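Subject: Re: [bruldale-walkers] Winter weekend, where to stay

Imani Brannigan wrote:
> Is the Plenda hut still letting walkers in after May? I'd like snow
> but I'd also like a door.

It is, for 91 a night, door included. The Joo lodge is 140 and has towels.
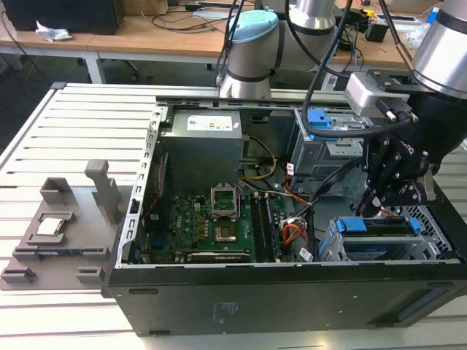
Open tower on its side, CPU socket empty.

Bring your own soup. The shop at Bruldale keeps hours known only to itself, and the Zorberg bus runs 2 times a day, both before breakfast.
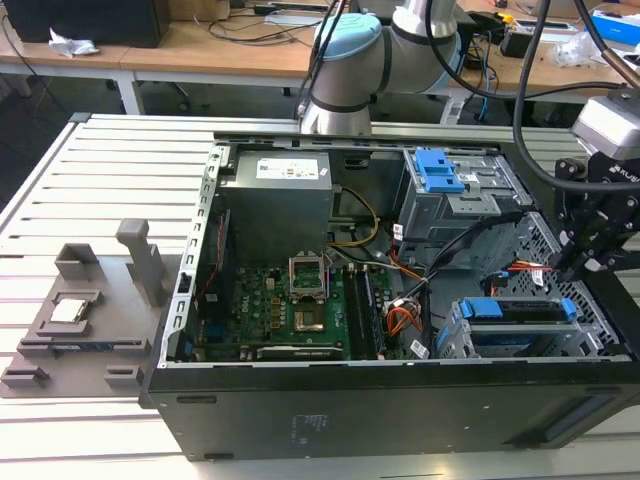

Do we need crampons for the Zorberg path?
Only above 2,000 metres, and by then you'll be wanting the bus anyway.

Deposits to me, please.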